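Sileck finger pads, after 6 weeks on our hand-held gripper

I bought the Sileck pads because the old rubber ones on our gripper had gone shiny and let go of anything smooth. Elisa Greco at Bestska swears by them, and she's fussy, so I ordered a set on a Thursday night and hoped!

Fitting is easy. Old pads off, wipe the fingers with alcohol, new ones on, then press them together while the glue grabs. I also snugged up the pivot screws on the side arms (do this, mine had worked loose). The blue diamond-grid surface faces inward, and I love how quickly you can spot wear on it.
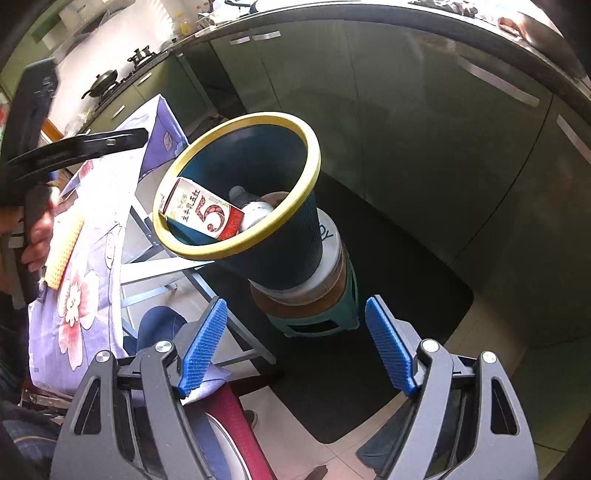 How often should you swap the pads?
Every 2,000 grips if you handle cartons and bottles, and up to 3,000 with softer stuff.

My one gripe is the glue. It needs 20 minutes, the leaflet says 6, and I lost a pad finding that out. The Ferri set I had before came with better glue but went bald much sooner. I've already ordered more Silecks.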